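Wanted: people who remember Voswood (fans, extras, crew, ex-cast, anybody's mum)

Hi, I'm Ylva Magnusson and I make a small podcast called Pedik, where I talk to people about telly that has more or less dropped off the face of the earth. Some of you will know me from the series on regional game shows. If you don't, welcome! I need your help with the next one.

The new series is all about Voswood, the late afternoon soap that ran after the cartoons and before the news when I was in primary school. Caravan park, river, two families who hated each other, a dog called Prokopenko who got more fan mail than the lead. If you've just started humming the theme tune you're probably exactly who I'm after.

I've been wanting to do this one for years. It was a huge deal in my house. My sister and I had the sticker album, the tea towel and a signed card from the bloke who played the park ranger (signed by a machine, as I found out at thirty, and I'm still a bit crook about it). But when I went looking for anything written about the show there was close to nothing. A few magazine covers, one very long forum thread that stops mid-argument, and a lot of people saying "was that the one with the flood?"

It was the one with the flood.

So I'm doing a proper series on it, and I want the people who were there or who were watching. I'm not after scandal. If you've got a story about who was snogging whom behind the canteen I'll have a giggle with you off air and that's where it'll stay. What I'm after is what it was like when a little show made minor celebrities of people who still had to do their own shopping. Getting recognised at the servo. Opening a hardware store in costume. Being written out and hearing about it from your neighbour. And from the other side, what it was like to be eleven and completely devoted to somebody you'd only ever seen on a 34 cm telly in the kitchen.
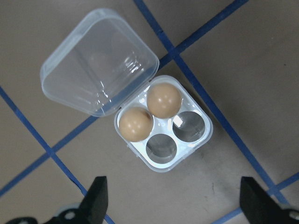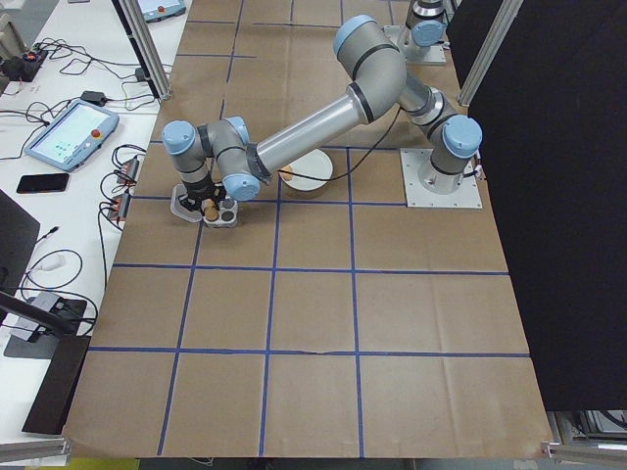
Finding the episodes has been the hardest part of the whole job, and I'd love to hear from anyone who taped them. Nollberg, the company that made Voswood, folded long ago and I've had no luck tracing where the masters went. Home recordings are it, really, and mine have gaps all through them, usually in the worst spot. Think of that egg container with two brown eggs in it and two empty cups: I've got the start of the flood storyline and the wedding, and then the bits that should go with them just aren't there. If you've got a box of VHS in the garage with "VOSWOOD DO NOT TAPE OVER" on the label, please don't chuck it. I don't mind ads, wobbly tracking or the last few minutes missing where your dad wanted the cricket. I'll pay postage both ways and you'll get your tapes back along with digital copies.

Okay, who I'm looking for.

Fans first. Anyone who watched it, wrote in, turned up to a shopping centre appearance, joined the fan club or ran one. I'd especially love to find whoever put together the photocopied newsletter with the crossword on the back. I've got a couple of issues and they are magnificent. The editor signs off only as "Your Faithful Ranger", so if that's you, or you went out with them, or you used to do their photocopying at work, shout out.

Extras. There must be loads of you. The flood episodes had a whole town's worth of people standing on a hill in blankets, and I want to know how long you stood there and what you had for lunch.

Crew. Make-up, wardrobe, continuity, catering, drivers, the dog handler – oh, please let me find the dog handler. I have heard that Prokopenko was played by two dogs and I have also heard, with great confidence, that this is rubbish. I'd like to settle it on air.

Cast, any size of part. You don't need to have been on a magazine cover. One line in one episode is plenty. If you'd prefer your agent to get in touch first that's fine, and if you don't have an agent any more that's fine too, just email me yourself. And if your time on the show wasn't a happy one I'm still interested, and we'll go at your speed. You can talk to me without going on tape, and you can use a different name.

What you'd be in for: a phone chat of 15 minutes to begin with, just you and me, nothing recorded. If we both think it's worth going on with, we'd set up a proper recording, either down the line or in person if you're anywhere I can get to on a train. I'm doing those through the second half of November. You'll hear your section before it goes out, and if you hate something you said, it goes.

If talking isn't your thing, write to me instead. Anything up to 1,000 words. I'll be reading a few letters out in each episode, or my producer will, as she has a much nicer voice. She's also called Ylva (Ylva Lundgren) and yes, it causes trouble, so if you get an email from an Ylva and it doesn't sound like me it's probably her.

Money. I can't pay everybody, I wish I could. If you worked on the show and you come in for a full recording there's a fee, and I'll tell you what it is on the phone before you say yes to anything. Fans get travel covered, lunch, and my undying love. Any photos I use on the website will be credited however you like and I won't pass them on to anyone else without asking.

To put your hand up, email me through the contact page with VOSWOOD in the subject line so it doesn't end up with the game show stuff. Tell me your name, the best number and time to ring, how you came across the show and one thing you remember. It can be tiny. Somebody wrote to me in October about the noise the caravan door made and I've been thinking about it ever since, because I knew the noise straight away!

Please don't send photos or clips with the first email, my inbox falls over. I'll send you a link for those. And don't post any tapes until we've spoken, as I'm moving flats and would be heartbroken if something went to the old place.

I'd like to hear from people by Saturday, November 9, 2019. If you see this after that, write anyway. I'll still want tapes, and I'll definitely still want the dog handler.

If none of this is you but you've got an aunty who used to shush the whole room when the music came on, could you forward it to her? A lot of the people I want aren't online much. You can print it out and stick it on a noticeboard too, I'd be thrilled. She can ring as well as email, the number's on the contact page, and if I don't pick up I'm recording, so leave a message and say your number slowly.

Ylva M.
Pedik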